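Clumau Laundry Cell: Questions We Get About the Grip Fault

Last updated in January, after the third time someone asked us whether the robot was haunted. It is not haunted. It has a grip fault, and this page covers what we know.

What is the grip fault, in plain terms?

The gripper closes on cloth, the software decides it is holding nothing, and the arm carries on as if its hand were free. With a pencil you would barely care. With a bed-sized piece of fabric the arm sets off for its next pose and takes the laundry along. We log this as a "ghost release," a name that has not helped with the haunting question.

Which fabrics are we talking about?

Mostly white cloth and blue cloth, together, in whatever heap they arrive in. 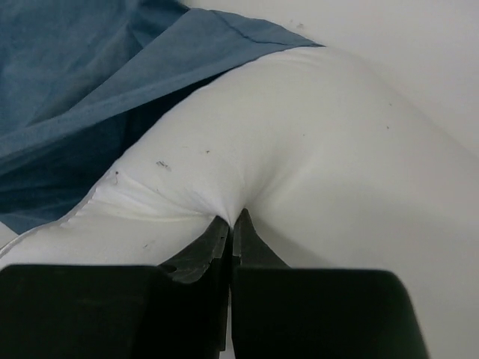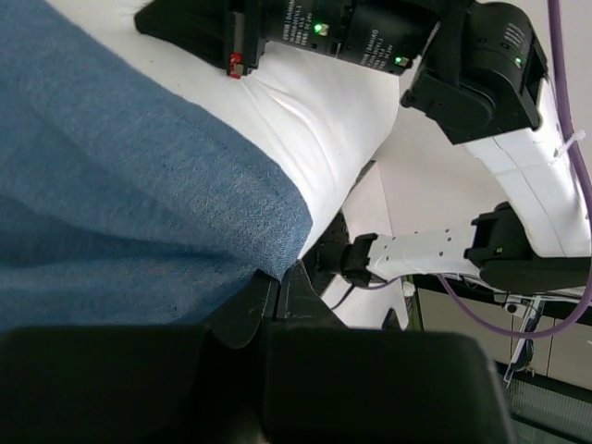
Is it the fabric's fault?

A reader at another site wrote in to say that theirs did the same thing for weeks, always on thin cotton, and that they swapped the finger pads twice before anyone thought to look at the closing threshold. The pads were fine. The threshold had been set with a block of foam and left there. They would like those weeks back.

We can only agree. Ours was set with a foam block too. A pinched fold of cloth squashes down to very little, and the Gronuro controller reads "very little" as "empty."

So was it a bug or a setting?

A setting, on top of a bug. Version 5 of the controller software checks the finger gap once, at the end of the close. If the gap is under 3 millimeters, it reports no object and never asks again. The motor current would have told it otherwise, but it wasn't listening to the motor current.

Can the fault hurt anyone?

It can. The trouble starts when a person sees cloth dragging and reaches in to free it. The arm thinks it is unloaded and moves at its faster speed, over 30 centimeters a second on our cell. Please do not reach in. Press the stop button, wait for the arms to hold still, then cut motor power before you touch the cloth. The fabric has waited this long.

What about the second arm?

On a two-arm cell, a dragged sheet can end up around the other arm or caught on its cable. If that happens, stop both arms. Stopping one and leaving the other to finish its move is how we lost a Mota wrist bracket on a Saturday, and the sheet with it.

A green light is on. Is it safe?

On our motors, green means the motor has power. It has no opinion about your fingers.

How do I fix it?

Update the controller to version 6, which checks current as well as gap. Then run the grip setup again with the thinnest cloth you plan to handle, folded once. Do it for each arm. Copying the values across looks like a shortcut and has cost us an afternoon.

I can't update yet. Now what?

Lower the threshold by hand, drop the unloaded speed to match the loaded speed, and turn off automatic retry. The retry is the worst part of the whole thing – it opens the fingers, drops the cloth and goes hunting for it at full speed.

Should I clean the finger pads anyway?

Yes, with the power off. Lint won't cause a ghost release by itself, but enough of it makes a cloth slip, and then you have two faults that look alike in the log.

Does this affect the Vekix gripper?

We haven't seen it there. We also haven't run one on cloth for very long, so take that for what it's worth.

Where do I send a report?

Use the fault form on the Clumau support page. Attach the controller log, the software version and the threshold value for each arm. "It did the thing again" is a popular entry, and we do read those, but they go to the bottom of the pile.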